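The Pikley Street table and the great phone box question

4 September 2018

So I finally gave in and bought the bigger table. I'd been eyeing the one at Lelik since before we moved to Brenside, and when it came down to 525 I stopped pretending I was still thinking about it. It's cream, it's huge, and it takes up most of the back room. My sister asked if we were planning to hold a banquet on it. Maybe we are!

The plan was that everything with a cord or a battery would get sorted there, because our old system was a drawer (you know the drawer). I had three chargers in it that fit nothing we own, plus a receipt from Kuo for a lamp I don't remember. 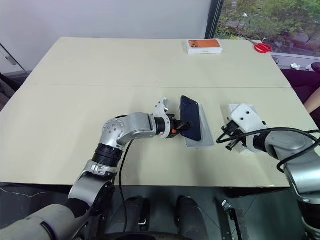 Phone boxes are my weakness. I keep every single one, lid and all, in case I want to sell the phone someday, and then I never sell the phone. Ching-wen Cheng, who has been my friend long enough to be rude about it, found a whole stack in my closet last November and made me recycle all but two. I've been better since then, mostly. But you'll notice there's a white one sitting at the far edge of the table, with the orange phone and its three cameras on the lid, and I can already feel myself finding a shelf for it. The red-handled scissors are over by the corner too, and I'd like them to live in that spot forever, seeing as I've bought four pairs in my life and can usually find none.

The thing I like best about the room is the window, though. You get trees and a bit of road, and I do my sorting slower than I should when I'm near it. Oh, and the light-gray tray was such a good idea! Phones go on the tray, full stop. No more patting down the couch cushions at bedtime.

The seam in the tabletop bugged me for the first week (crumbs, mainly) and now I run a dry paintbrush along it after lunch. If anyone has a better trick, leave me a comment. Next up is the cord drawer itself, and I've promised to empty it before I buy any more little boxes to put things in.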